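The Name on the Back of the Envelope

4 min read

I grew up being told we were Koutsoukos people, full stop. So when my DNA results came in and my closest match was a stranger with the surname Immont, I did what any sensible person would do. I closed the laptop and made a sandwich.

Then I opened it again (of course I did!) and found 342 matches waiting for me, a good chunk of them Immonts, and not one of them in my tree. I'd been building that tree for six years. I had a branch going back to 1878 and I was pretty smug about it.
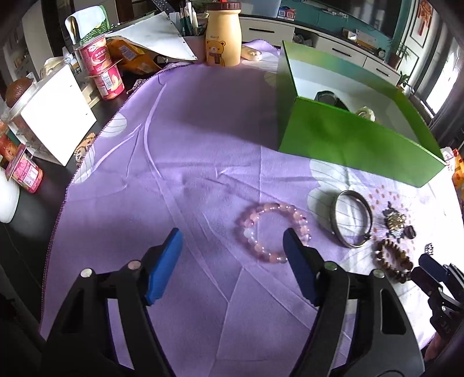 Pink beads, a bangle and a turtle on the purple cloth.

My first mistake was messaging everybody at once. Don't do that. People get spooked when a cousin they've never heard of wants their grandmother's maiden name before breakfast. I wrote to over 50 of them and got 2 replies, and one was asking me to stop.

The other was gold, though. She had a church record from Cikarow, the town my great-grandfather left and never talked about, and it showed a baby baptized Immont and raised by a couple named Koutsoukos who lived on the same street. Same birthday as his, same first name, just spelled the old way.
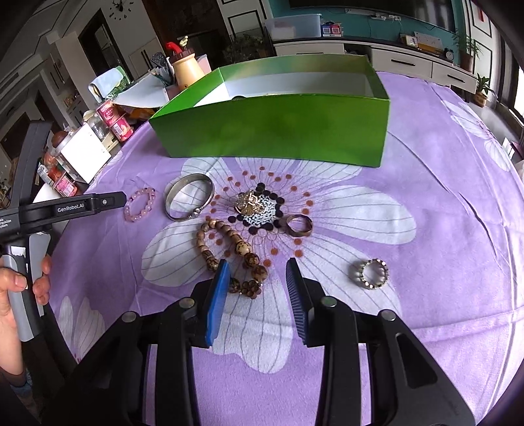 I must have read that record ten times. Then I loaded everything into Karilex, the program I use for charting, and started moving people around, which felt a bit rude after all those years of having them settled. My mother wanted to know if we still got to keep the family recipes. Yes, Mom, we keep the recipes!

I still don't know why he was given up, or if he ever knew. The parish office says it may have more papers from that year, and I've got a phone call booked with them in November.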